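Hand-held gripper trial moves from the bench into the bedroom

After a long stretch of testing on a lab bench, the Skekau project has taken its hand-held grippers home. The small engineering group, based at Nisuvgate, is comparing two sets of finger pads and two camera settings in ordinary rooms, and the first results came in this December. They look very good!

The trial covers 22 household jobs, from picking up a spoon to pulling a sheet straight. A person holds the gripper and does the job by hand while a camera on the tool records it. So far the group has collected 2692 recordings, and each one has been scored for slips, dropped items and second attempts.

"On the bench everything sits where you left it," said Ruben Van Acker, who runs the comparison. "At home you have soft surfaces, bad corners, things piled on other things. I learned more in the first 12 homes than I did all spring, and I had a lot more fun doing it."

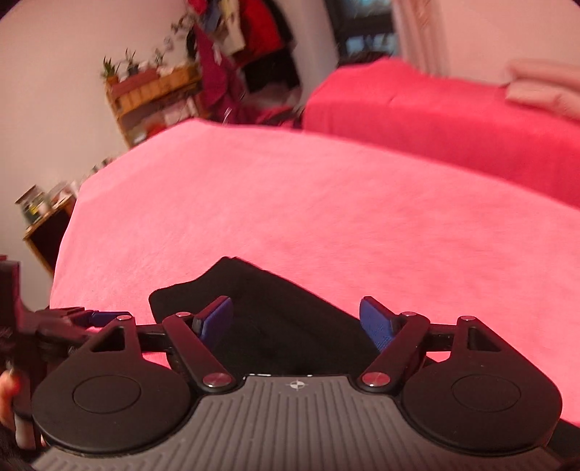

Cloth was the part of the trial everyone wanted to see. Hard objects give the fingers an edge to close on, but fabric folds, slides and bunches up, and a grip that looks fine can let go halfway through a lift. The group tried it on beds, sofas and kitchen chairs, in light and dark colors. A folded black cloth on a pink fleece blanket makes a good test for the blue pads, with the small bumps on their surface: the fingers have to come in low over something soft and pinch only the layer they want. Van Acker says the bumpy pads needed fewer second attempts on thin fabric than the smooth ones, and the gap was widest on shirts and dish towels. On thick bath towels the two sets came out even, which surprised him.

The smooth pads had their wins too. They did better on glossy card and on plastic lids, and they were quicker to wipe clean between homes. The group plans to keep both sets and has already drawn up a third with bumps at the tip and a flat section farther back.

Camera settings turned out to matter more than expected. The wide view takes in much of the room along with the fingers, and that helps when the tool has to be matched to its place in the room later on. It also bends straight lines near the sides. The narrow view is cleaner up close but lost track of its position more often during fast turns. For now the wide view is ahead, and the next round will use it throughout.

That round starts with 400 more recordings, all of them cloth. Hijazi, the workshop that makes the linkages, is sending a version with slightly stiffer joints, and it will be run next to the current one on the same jobs. After that the pads go onto a Cenero arm to see whether the hand-held scores carry over - the question Van Acker gets asked most. He expects shirts to go well and is less sure about socks.

The group will post its scoring sheet and the full list of jobs on the project page once the cloth round is finished.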